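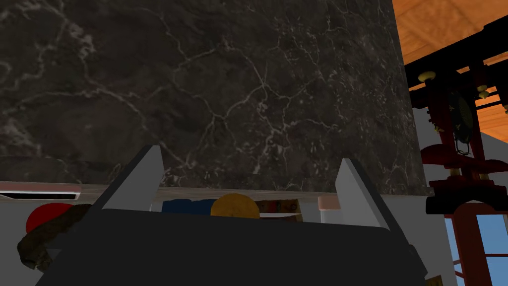 Home | Ask | Browse | Visits and days out | Sign in

Grasidel open day – what should I ask about the simulated arm?

Silvia Havlíček

I am taking 33 pupils to the Grasidel open day in Barirside in October. I went to the preview evening on my own to see what they would be looking at. There was a real arm behind a rail, but most of the demonstration was on a big monitor, with a robot arm working in a made-up room. You see it from behind the gripper, so the two fingers are always in front of you and the room goes past behind them.

I did not follow all of it. At one point we were looking up past the open fingers at a window with a red-brown frame and a painting on the wall over it, both at a steep angle. There was nothing between the fingers. The guide carried on talking about grasping and I could not see what there was to grasp. Is the view meant to tilt like that? And is a simulation worth an hour of the pupils' time, or should I ask for more of the real arm? They are twelve and thirteen and will want to see something get picked up.

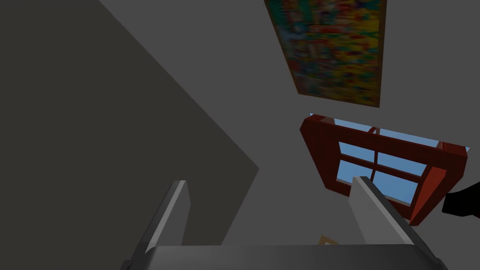
Elikem Quartey

I used to help on the Flullside stand, which ran much the same demonstration.

The view tilts because the camera is fixed near the hand. When the wrist turns, the picture turns with it, and the room looks as if it is falling over. A window that high in the view only means the hand was pointing upwards at that moment. I can't tell you whether it was meant to be doing that. Ask the guide, they normally have the recording and can step back through it.

On the second point, I would keep the simulation but cut it to twenty minutes. What worked with school groups:

Ask for the counter view first, the one with the boxes and the yellow round thing between the fingers. Children can name what they see and guess which one it should go for.

Get them to hold up two flat hands as the fingers. Then have them turn their wrists and say what the camera would see.

Ask how many runs were done. We did about 2000 before an open day and only a few got shown. The failed ones are more interesting and they will play them if you ask.

Leave the real arm until last or they won't look at anything else.

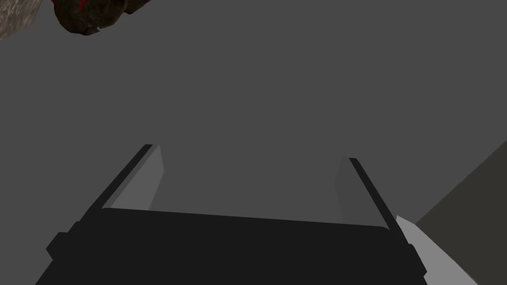
Reading time: 3 minutes

Some views have very little in them. You can get plain grey behind the fingers, a dark wedge at one side and a bit of something lumpy in the top corner, and no way of telling how far off any of it is. I would let the pupils try to work out where the hand is pointing before the guide says. It is harder than it sounds and the adults are no better at it.

Kadlec

Went last year. Parking is bad, use the coach bay at the back. Robot was OK. Take packed lunches, the cafe closes at 2.

Comments

Silvia Havlíček: Thank you both. I have asked for twenty minutes on the screen and the rest at the rail. They say they can play some failed runs.

barirside_mum: Do they still give out the activity sheets? My son lost his.

Elikem Quartey: They did at the last one. Ask at the front desk on the way in.

Kadlec: Coach bay needs booking now, I just checked.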